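Vorlesungsskript Wahlrecht und Wahlsysteme, Sitzung 5: Sperrklausel und Sitzverteilung

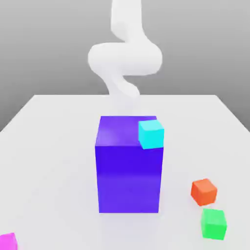

1. Ausgangslage

Gerechnet wird wieder mit Histholm, unserem leidgeprüften Kleinstaat. Das Parlament hat 48 Sitze, gewählt wird nach reiner Verhältniswahl mit geschlossenen Listen. Wer auf Platz eins steht, darf beruhigt schlafen. Wer auf Platz 13 steht, klebt Plakate.

Zur Wahl im Januar treten drei Listen an, die uns beschäftigen: Ulen, Brana und Leka. Die übrigen dürfen Sie für diese Sitzung vergessen, das Wahlvolk hat es auch getan.

2. Die Sperrklausel

Eine Liste nimmt an der Sitzverteilung nur teil, wenn sie mindestens 5 Prozent der gültigen Stimmen erhält. Bezugsgröße sind die gültigen Stimmen, also weder die Wahlberechtigten noch die abgegebenen Zettel samt Kritzeleien. Der Fehler taucht in jeder Klausur auf, gern in Schönschrift.

Übliche Begründung: Schutz vor Zersplitterung. Üblicher Einwand: Erfolgswertgleichheit der Stimmen. Beides gehört in die Lösung, auch wenn Sie privat nur eines davon glauben.

3. Verteilung nach Sainte-Laguë

Stimmenzahlen der Listen durch 1, 3, 5, 7 usw. teilen, Quotienten der Größe nach ordnen, Sitze vergeben, bis keine mehr da sind. Bei D'Hondt teilt man durch 1, 2, 3, 4 usw., was große Listen erfahrungsgemäß für das schönere Verfahren halten.

4. Nachrücken

Scheidet jemand aus, rückt die nächste Person derselben Liste nach. Ist die Liste erschöpft, bleibt der Sitz in Histholm leer. Über die Folgen für die Beschlussfähigkeit streitet die Literatur, ausführlich.

Zur nächsten Sitzung: Reader bis S. 196 lesen, auch die Fußnoten. Die Hausaufgabe (Vergleich beider Verfahren für Ulen, Brana und Leka) darf bis zu 5 Seiten haben. Deckblatt zählt mit.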